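Sports History and Records, Session 5
Reading a record book without getting fooled

Notes are a bit fuller this time, because a bunch of you told me last session's were too thin to study from. Bring them with you, and bring the Jidgate packet (the stapled one, with Elora College on the front).

Where we left off

Last time we talked about who keeps score at a college football game and how the numbers get from the press box to the record book. Short version: a stat crew calls every play, somebody types it in, and a sports information office sends it up the chain. At Hartley that crew was run for years by Marion Mackay, and a lot of what I know about the messy side of this I picked up sitting next to her with a pencil.

So now the question is what to do with those numbers once they're in print.

Single-game, season, career

Every school record book is split up this way, and the three kinds of record act very differently. A single-game record can belong to almost anybody. You get one wild afternoon, the other team can't cover the slot, and a backup quarterback who threw for 900 yards in his whole life owns a line in the book forever. Season records are steadier. Career records mostly reward people who started early and stayed healthy, so always check how many seasons a player had before you get excited about where he ranks.

Try this with the Elora list in the packet. Roland Parsons is first in career completions and doesn't show up at all in completion percentage. Write down why you think that is before you read the next part!

Minimums

Rate records (percentage, yards per attempt, yards per carry) need a cutoff. Otherwise the leader is a punter who threw one pass on a fake and completed it. Elora uses 500 attempts for the career passing list. Sirdale uses a lower number and prints it in a footnote so small I missed it the first time I taught this. When you compare two schools and the cutoffs don't match, say so in your paper. You don't have to fix it, just say so.

Parsons has plenty of attempts, so the cutoff isn't what keeps him off the percentage list. He threw deep a lot, and deep balls fall incomplete. If you wrote something like that, good. If you wrote that he was inaccurate, go back and look at his yards per completion — I think you'll change your mind.
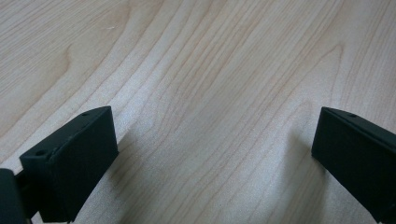

Wood grain on a light tabletop.

Bowl games and the moving line

This is the one that trips people up every October when the first papers come in. The NCAA started counting bowl games in official season and career statistics with the 2002 season. Before that, a player's bowl numbers were left out of his totals. So a quarterback from the eighties who went to a bowl every year has a whole stack of yards sitting outside his career line, and a modern player gets all of his.

Some schools went back and added the old bowl games in. Some didn't. Hartley's book has both versions, on facing pages, with nothing to tell you which is which (you find out by adding up the game logs, which is how Emiko Imai spent most of her spring break in this course). Her paper is on reserve if you want to see how it's done. It's long, but the tables are very clear.

Longer seasons matter too. If one player had ten games a year and another had thirteen, put the per-game number next to the total.

Consecutive anything

Streaks are fun and they're a headache. Before you use one, ask whether it was inside one game or carried over from the week before. They're separate records and people mix them up constantly, including sportswriters. Then ask what stops it. A spike to kill the clock goes down as an incomplete pass, so it ends a completion streak. A pass wiped out by a penalty usually never happened as far as the stats go, so the streak rolls right on through.

Clotilde Guillot asked last time about sacks. In college ball a sack is charged as a rushing attempt and the lost yards come off the rushing total, so it doesn't touch the completion streak. It does wreck the quarterback's rushing line, though, and that's why you see good runners with ugly averages.

For next session

Read pages 2 through 5 of the Jidgate packet. Pick one career record and one single-game record from any school you like and write a page on each: who holds it, what the cutoff is if there is one, whether bowls are in or out, and where you found that out. "The website" isn't a source, give me the page title and the year of the media guide.

Chelsea Rowbotham at the library desk has the older Sirdale guides. They don't leave the room, so leave yourself time to copy what you need. Pencil only in there, please.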